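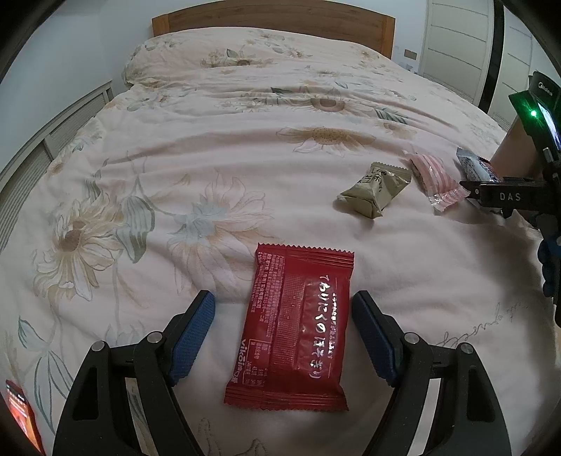

The Erkar Club Gripper Kit is a pair of hand-held grippers for school robotics clubs and student projects that collect their own pick-and-place demonstrations. Each set covers one student using both hands. The fingers are black, with blue textured pads on the inner faces, and they open wide enough to straddle a snack packet lying flat on a duvet. Small wrapped candies on soft fabric make a good second exercise once a team can handle the packet.

Price: 695 per set
Clubs ordering 5 or more sets: contact Khadija Belkadi for a quote
Lead time: 30 days
Storage: room for 2,807 short recordings per set at the default setting

In the set
Left and right gripper
Spare finger pads and screws
Charging cables
Printed course notes by Joonas Kemppainen

The course notes follow the Bullik student challenge, sorting task included. Teams write their own task list, record at home or in the club room, and train on the club's computer. Check the finger screws before each session — they can work loose with heavy use.

Pads are a wear part and can be ordered separately. Pads from the older Savolainen kit do not fit.

Orders placed before the end of April ship ahead of the summer course. For repairs, write to Arvo Tuominen and include the serial number of the gripper.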